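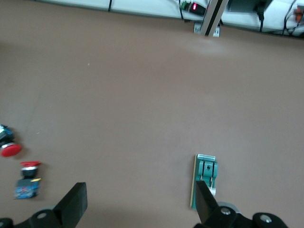 Umut Karaca has spent most of November teaching a two-armed robot to sort switches. The bench is in the shared workshop at Listberg, where he pays for a corner and a shelf. The parts are panel controls: push buttons, selectors and emergency stops.

"Gripping is the easy half," he says. "A button has a round head and a square body, and it can lie on nearly any side. The arm has to pick a grip that still works when it lets go." 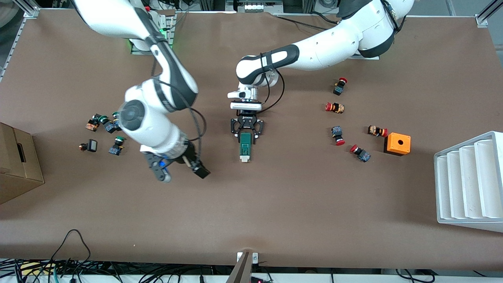 He logs every attempt. The current set runs to 3525 grasps, of which 205 were thrown out because the wrist camera had slipped in its bracket. The bracket has been reprinted with a thicker wall and a second screw.

Finger opening took longer to settle than the software. Karaca began at 70 millimetres, which cleared the emergency stops but knocked their neighbours when parts lay close together. "I wanted one opening for everything. Now it depends on the part and on what is next to it."

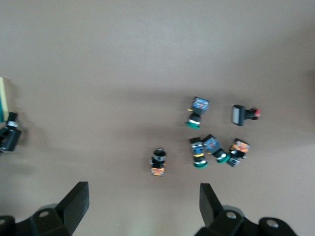
Selectors are the slow case. Their knobs are short, and a grip on the collar lets the body swing. He takes them by the contact block and lowers the speed for the last stretch — a setting he copied from an earlier build, Zonditlow, that only ever moved bottle caps.

The planner is his own, written over a motion library called Workon. It handles one arm at a time. Handing a part from left to right is written but switched off. "It passed in simulation, 400 runs. I don't trust the timing on the bench yet."

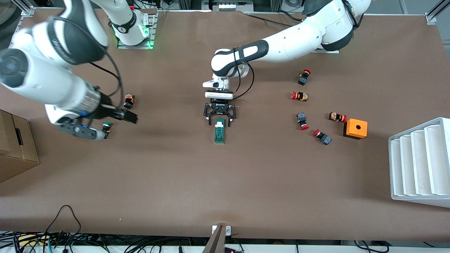 Parts and next steps

The switches came from Châu, a surplus dealer, as a mixed lot. Karaca will publish the bracket drawings first and the grasp log once the bad entries are marked. The handover test is next, at half speed, with one type of button.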